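Grusamside gripper build: progress for June

Hi Chandrasekhar,

Good month in the shop! The arm is bolted down, the wrist camera streams to the laptop, and the new fingers are on. We have spent $2,020 of the $3,156 grant, mostly on motors and the Hereo driver board (worth every cent, it runs so much smoother than the old one).

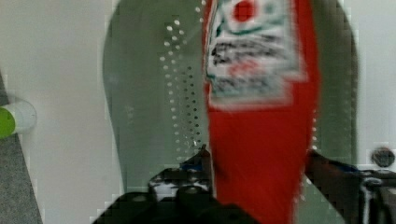 Wrist camera view, red item held between the fingers over the gray-green tray.

The video is still blocky and labels smear, so I want to try a better cable before blaming the camera. I've also logged nearly 400 practice grabs, and going through them is more fun than I expected.

Next up are softer finger pads and a proper cable guide. I'd like to set aside $1,000 for both plus a spare motor, if that's okay with you. Come by any evening after 6 and drive it yourself!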